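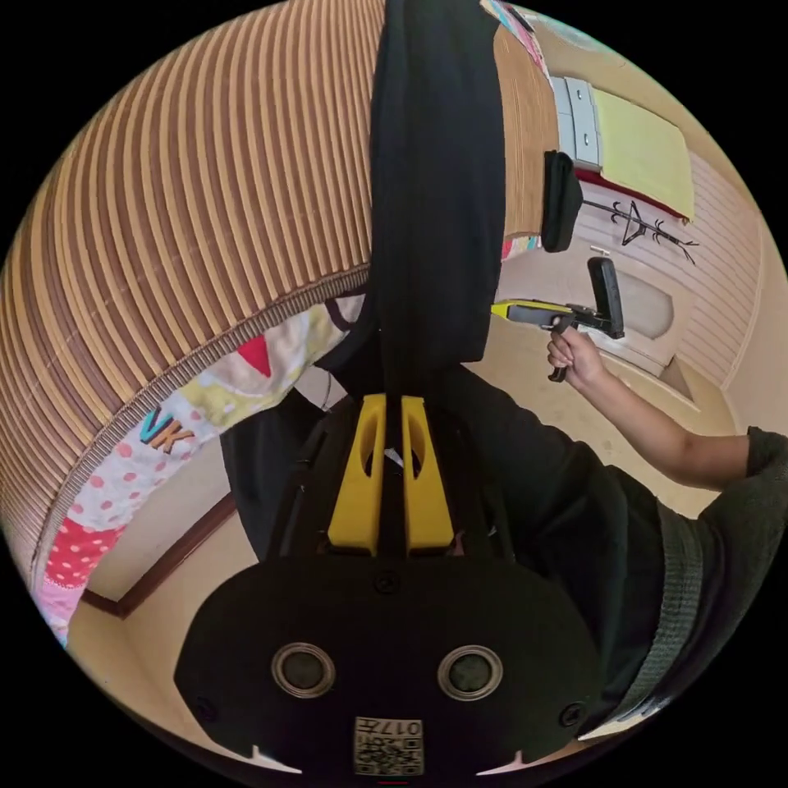
What is the best way to clean woven furniture that has fabric on it or next to it?

Take the fabric off or move it away first, brush the weave along its ribs with a dry soft brush, and wipe it afterwards with a cloth that has been wrung out hard. The fabric is washed separately and put back only when both are dry.

Care of Woven Furniture and Household Fabrics
Project report, Textiles and Home Furnishing
Submitted by Rekha Saxena and Akash Chauhan
Guide: Mamta Tripathi
11/21/22

Introduction

Woven seats and baskets are found in many homes in our area. They are light to carry and stay cool to sit on in summer. Most of them are used together with cloth of some kind, either a cushion, a lining, a throw or spare material kept nearby. The cloth gets washed often but the weave is usually left alone until it looks dull.

We wanted to find out how people look after both, and to compare some common methods. The subject came from a classroom discussion on linings, where most of us did not know how the ones at home were fixed.

Aim

To compare dry brushing, damp wiping and washing with soap solution on a ribbed woven surface, and to see how printed and plain black fabric behave when they are kept against it.

Homes visited

We spoke to people in 19 homes in Kanaujia Lane and the streets behind it. The questions were asked in person and the answers written down the same evening. Sarla Goel let us look at her furniture closely and Sarla Pandey, who takes in tailoring, explained how edges and trims are finished.

Most people said they dust woven furniture with whatever cloth is to hand. Few had ever used a brush. Several had poured water over a stool in the yard and left it in the sun, and they complained that it creaked or went out of shape later. Printed cotton was the usual choice for covers. Black cloth was liked for not showing marks, but people also said it shows lint and dust sooner than anything else in the house.

Materials

Two old woven stools with ribbed sides
Soft brush and old toothbrush
White cotton wiping cloths
Mild soap flakes in warm water
Pieces of printed cotton and plain black cotton
Thread and a blunt needle

Method

Each stool was marked off into sections with tape on the inside. One section was brushed dry, one was brushed and then wiped with a damp cloth, and one was washed with the soap solution and rinsed. The last section was left alone for comparison. The same person did all the brushing so that the pressure would be similar. Brushing was done along the ribs, with the toothbrush used only under the braid at the edge.

The stools were dried in shade with space left underneath them. Fabric pieces were then tied against each section and left for 10 days indoors.

Observations

Dry brushing took off most of the loose dust. It did not change the colour of the weave. Some dust stayed in the joins between the ribs and under the braid.

Damp wiping after brushing gave the cleanest surface for the least work. The wiping cloth came away grey the first time and nearly clean the second. The lighter ribs showed the difference more than the darker ones.

Soap solution removed an oily mark near the rim which the other methods had left. It also took the longest to dry, and on one stool the braid loosened at the join. Akash stitched it back with the blunt needle, passing the thread under the ribs and tying it off inside.

The printed cotton tied to the soaped section picked up a faint brown line. We think the braid was still damp when the cloth was put on. The black cotton showed no staining on any section but had collected fluff along the folds. A rough end of cane had pulled a loop in it too.

Suggestions for use at home

Brush once a week if the furniture stands near a door or window. Wipe with a damp cloth once a month. Keep soap for marks and use it on a small patch.

Check the trim whenever the cloth is off. A loose end is easy to stitch while it is short. Rough ends can be smoothed with fine sandpaper before they catch on cloth.

Wash dark fabric separately from bright prints the first few times, and hang it inside out.

Limitations

Both stools were old and we did not know what finish had been used on them. New or varnished pieces may behave differently. The work was done in dry weather. We would like to repeat the fabric test in February, when the store room is colder and things take longer to dry, and to include a synthetic print as well as cotton.

Acknowledgements

We thank our guide for lending the brushes, and the families who answered our questions.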